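Small Clear Containers: a Gallery, With Doubts

Words by Iolanda Figueiredo

Home / Table and Desk / Galleries

I have been told for years that a clear plastic container will sort out my table. Friends say it, shops say it, and the Bretusero catalogue says it across a double page every February. My view is that a clear container mostly gives you a better look at things you should have put away properly or thrown out. Still, I agreed to do this gallery for the storage pages, so I have tried to be fair to the things.

The table is a plain light one with a seam running across it. I like a plain table for this sort of looking. Storage photographs usually have a linen cloth and a sprig of something, and by the time you have finished admiring the sprig you have forgotten to ask whether the lid fits.

First up, the kind of small gathering most of us have on a table at 10 in the morning: a grey cup with a flat top and a little red label, a clear plastic container, and a long black bundle, braided-looking, that doesn't belong to any obvious category. It is the bundle that interests me. Cups look after themselves.
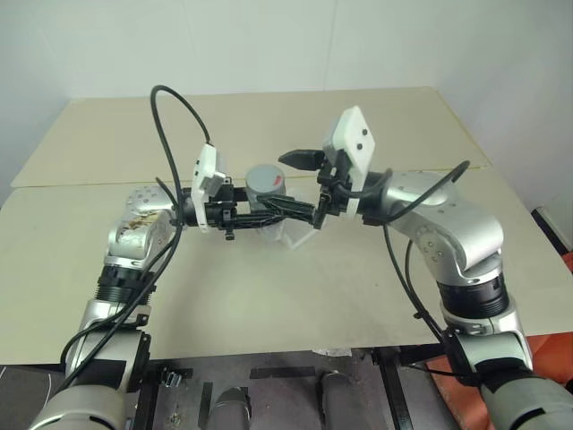 Is a clear container any better than an opaque one for small odds and ends?

It depends on how often you go looking. For things you want every day, clear saves you lifting a lid, and for things you want twice a year a written label on any old box does the same job for less money.

I put that to Jailson Brito, who edits these pages and owns far more plastic than I do. He thinks I am being mean. His argument is that people don't write labels, they only intend to, and that a see-through side is a label you can't forget to write. I'll grant him half of that. The other half falls down once the container is full, when all you can see is whatever happens to be pressed against the side.

Long, bendy things are the real trouble. Anything with a bit of spring in it wants to get out again, and a small container gives it nowhere to lie flat. The Zirden people sell a deep one for 6 pounds that is supposed to deal with this. I had one. It dealt with it by standing the bundle on end so that it flopped over the rim and caught on my sleeve, and I gave it to my sister.

What I would want before buying any of them:

A base wide enough not to tip when you reach in without looking.
Sides lower than the longest thing is long, or else a hook on the wall and no container at all.
Plastic that can stand a proper scrub. Clear stuff goes cloudy, whatever the sticker says, and a cloudy container is just an opaque one you paid extra for.

I have no quarrel with the size of the small ones. A small container fills up quickly and forces a decision, which a big one never does. My Trurkby crate has been putting off decisions since before we moved house – it holds a torch, two dead torches and a great many rubber bands.

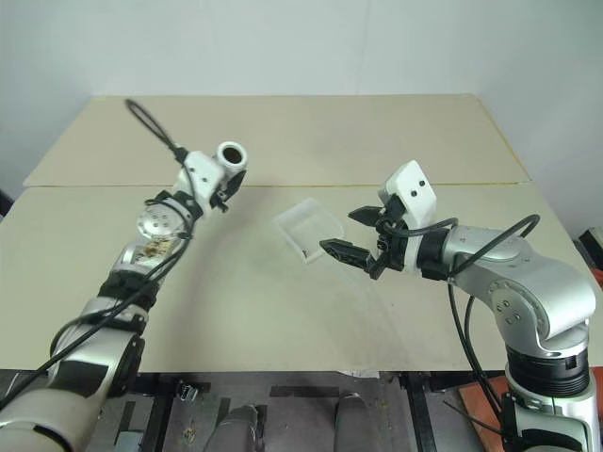 Small clear plastic container on a pale beige tabletop, plain white wall behind.

Now look at how little it does for a table. Against pale beige and white it nearly goes away, and I can see why people like that. I can also see why they put a plate down on top of one. Paiva used to make theirs with a coloured rim, and I thought it was ugly until I had trodden on the other sort.

Jailson wanted a score at the bottom. I don't care for scores, and the last time we printed them we had letters. If you already have a small clear container, by all means use it. If you haven't, try a jam jar for 90 days and see whether you miss anything.

Comments are open until the end of the month. Please don't send me pictures of your drawers unless you have tidied them yourself.

More galleries: Cups Without Saucers / Hooks and What Falls Off Them / One Shelf, Left Alone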